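Kitchen Walk-Through, Fundari Test Kitchen
November 5, 2025
Checked by: Roya Salehi

Knife storage – OK, with a comment
I'm a lot happier with knives in holders than loose in a drawer, and I'll keep saying so until the last drawer is cleared out! Please leave plenty of open counter around each holder so you're not reaching over a blade to grab a bowl.

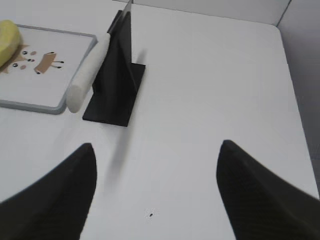 Item 4: white-handled knife in the black holder, white table.

Table surface – OK, wipe again
Nice and smooth, no complaints there, but I did spot a tiny black speck on the white. Could be nothing (I'd still like it gone before prep). Please run a cloth along the seam in the back corner too, where the walls meet – crumbs love that spot.

Holder stability – recheck in January
Give the base a gentle nudge with the knife out. If it slides, tell me and I'll order grip pads from Politis, I've got $300 left for small stuff.

Cut-resistant gloves – NOT OK
Only one left-hand glove on the hook. Whoever has the other one, bring it back, no questions asked!

First aid box – OK
Restocked, blue bandages on top.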